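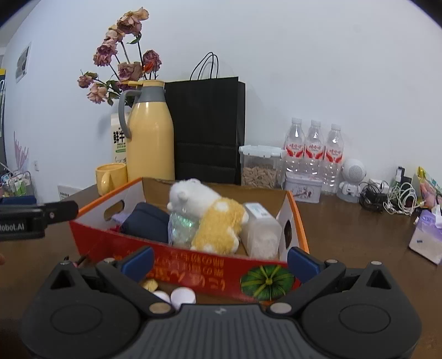
Plush toy and clear bottle in an open cardboard box.

No Signal: The Dead Phone in Thrillers

The Nelent Film Newsletter, March 31, 2025

Last month's item on car trouble in horror movies brought in more mail than usual, and a good part of it asked why we left out the phone. We left it out because it needed its own item.

Every thriller set after 2000 has the same problem to solve. The characters carry a device that can call the police, show them a map, light up a dark basement and record whatever is chasing them. A writer who wants these people to be alone has to take it away, and the usual way is the shot of a screen with no bars. Somebody holds the phone up over their head, turns in a circle, says "I've got nothing," and puts it back in a pocket. The scene takes ten seconds and we've all sat through it many times.

Before cell phones the job was easier. The villain cut the line outside the house. You saw the wire and the blade, and when the heroine picked up the receiver you already knew she would hear nothing. The cut line told you that someone was close by and had planned ahead. A missing signal tells you only that the characters are in the woods, which you could already see from the trees.

We watched two movies this winter that handle the matter in opposite ways, and both are worth a look if you can find them.

The first is Fallside, a small thriller set in a closed ski lodge. It uses the dead phone in the worst way. In the opening scene the younger sister makes a video call from the parking lot, and the picture is clear. By the time the first body is found, the signal is gone, and there is no storm or downed tower to explain it. An hour later she gets one text message, from the one person who could send her in the wrong direction, and then the signal goes away again. The phone works when the plot wants it to. After the text arrived I stopped worrying about the sister and started thinking about the script.

It's too bad, as the rest of Fallside is decent. The lodge is a good location, with long hallways and a kitchen that seems to have three doors too many. The older sister is played as a practical person who checks locks and puts her boots on before going outside, and I would have liked to see what she did with a phone that worked. She could have called the sheriff, been told it would be two hours, and had to live with that. The wait would be worse for her than silence, and it would cost the production one voice on the line.

The second movie is Gasser, about a night clerk at a gas station on a county road. The clerk's phone works from start to finish. She calls the owner, who tells her to stay put and not to close early. She calls the sheriff's office and gets a polite dispatcher who takes down everything and asks her to spell the name of the road. She even calls her mother. Each call goes through, and each one leaves her a little worse off, as she is tied to the counter while she talks and the man in the truck can see that she's on the phone.

The best stretch of Gasser is the second call to the dispatcher. The clerk has gone into the stockroom and is whispering. The dispatcher asks her to speak up. She does, a little, and the camera stays on the stockroom door the whole time. There's no music in the scene, and the door never opens.

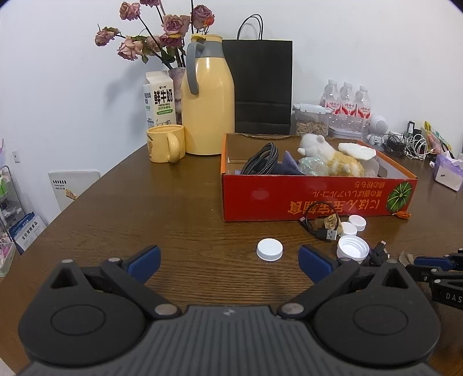

I don't want to oversell it. The last fifteen minutes turn into a chase between the pumps and a car wash, and the truck driver's reason for being there, when we finally get it, is thin. There is also a subplot with a lottery ticket that seems to have been left over from another draft. But the movie trusts that a person can be in trouble and reachable at once, and most of its tension comes out of that.

Some readers will point out that dead zones are real. They are. I drive through one every week between the reservoir and the county line, and a movie set there would be within its rights. What matters is when we find out. If the characters lose the signal on the drive in, and complain about it, and decide to keep going anyway, then it's a fact about the place and a choice they made. If they lose it right when they need it, the writer made the choice for them.

A few other methods turn up often enough to mention. The low battery is better than the missing signal, in my view, because it can be used. A phone at four percent gives a character something to spend, and the audience will count along. The broken screen is fine once. The phone left on the kitchen counter is fine if the character is the type to forget it, and poor if she has been glued to it for the first half hour. The villain who collects everyone's phones in a bowl at the start of dinner has been done a lot lately, and I'm tired of the bowl.

Setting the story in the past is the other way out. Plenty of recent horror takes place in years when nobody had a phone in their pocket, and I suspect that for some of them this is the whole reason. I don't mind it much. The cars and the wallpaper are usually nicer.

Gasser will screen at the Biris in May as part of the late series, in the smaller room. The date will be in the next issue. Fallside is not on the schedule, but the lending shelf in the lobby has a disc, and it can be kept for a week.

Next issue: basements, and why people go down into them without turning on the light. Suggestions can be left in the box by the ticket window or sent as a reply to this newsletter.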